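Why Did the Robot Drop It?
A true story about a slip, a stop button and a lot of tape
Words by Augustina Kpodo. For readers 8 and up (grown-ups allowed)

Quick question. Pick up a pencil. How hard did you squeeze?

You don't know, do you. Your hand just did it. Robots don't get that for free. Somebody has to teach them, and sometimes the lesson goes wrong. It went wrong for us in September, with a robot called Wumbei.

Who is Wumbei?

Two arms, no legs, no face. Bolted to a table. Each arm ends in a gripper, and a gripper is a robot's hand. Ours have two fingers. Only two! Try buttering toast with two fingers.

Wumbei's job was tidying a desk. Pick up a thing, move it over, put it down. Sounds easy. Small stuff went fine. Then came long stuff, the kind you need both hands for. Trays. Rulers. Keyboards.

What went wrong

Ten past three in the afternoon. Wumbei had a keyboard, one end in each gripper. Up it went. Nice and level. Then the left arm kept going and the right arm stopped.

Think about that for a second. You and a friend are carrying a long bench. Your friend walks off and you don't. What happens to the bench?

Right. It twisted. The left fingers lost their hold, the keyboard swung down and whacked the table, and a key shot off across the room. The space bar. Rizal Jugah found it later inside his lunch bag.

But the arm was still moving. That's the serious part. An arm that doesnt know it dropped something will carry on as if nothing happened, and it's strong, and it's made of metal.

The big red button

Sanaa Fahmy was standing next to it. She hit the stop button. Everything froze.

Every robot like ours has one. Big, red, easy to reach, and you're allowed to press it any time. You don't have to be sure. You don't have to ask. Sanaa wasn't sure, she just didn't like the look of it. Good enough.

Nobody got hurt. There's a line of yellow tape on our floor and people stay behind it when the arms are on. Everybody was behind it. Since then we've moved the tape back a bit more. And then a bit more.

Finding the fault

A fault is the thing that's broken or wrong. Finding it is detective work. Robots keep a diary of what they do, called a log. Touran Rahimi read Wumbei's log that evening, with crackers.

First clue: the right arm was late. Not by much, 43 milliseconds. A millisecond is one thousandth of a second, so that's quicker than a blink. But the delay got bigger every time the arms moved.

Second clue: it only happened on two-handed jobs. One-handed jobs, no trouble at all.

Third clue was a cable. A plug at the back of the right arm was a tiny bit loose. Messages to that arm were getting lost, then sent again, then lost again. Like shouting to a friend on a windy beach. "Lift!" "What?" "LIFT!"

So, a loose plug. That was half of it. The other half was our fault. We'd never told Wumbei what to do if one arm fell behind. It had no rule for that, so it did nothing.

How we fixed it

Plug first. Pushed in, clipped down, done.

Then a new rule. If one arm is late, both arms stop. Right away, and hold still.

Then more practice. Robots like Wumbei can learn by copying people, so a person holds a pair of grippers and does the job properly, slowly, over and over. Those grippers have patterned squares on them. A camera looks at the squares and works out where each gripper is and which way it's tipped. Two grippers, so Wumbei can learn how both hands go together.
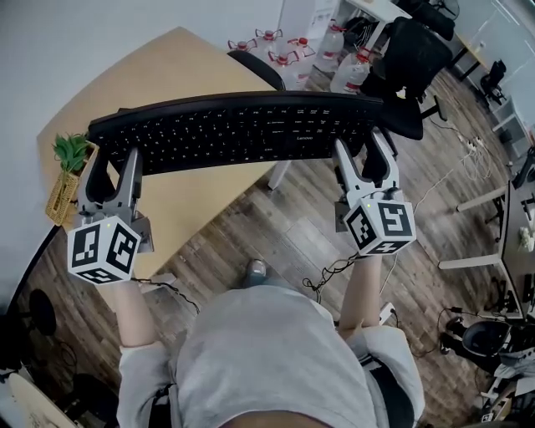
Jucélia Cavalcanti did 123 practice lifts for us. Her arms ached. Her tip is to keep both hands at the same height and don't rush the start, becuase the start is where things twist. She did slow ones, and wobbly ones where she caught it in time, so the robot could learn what a save looks like too.

After that we tested Wumbei again. 17 lifts, keyboard and tray. It stopped itself on two of them. Was that bad? No, that was the new rule working. A robot that stops and waits is a lot safer than one that guesses.

Try it at home

You need a friend and a long ruler. Each hold one end with two fingers. Eyes closed, no talking. Now lift it together and keep it flat.

Hard, isn't it? Now let one person say "stop" whenever they like, and both freeze. Try five times. Do it over a bed or a rug, please, not over somebody's soup.

Words to know

Gripper: a robot's hand
Fault: something broken or wrong
Log: the diary a robot keeps
Stop button: press it if you're worried

Next time: why Wumbei is scared of shiny spoons.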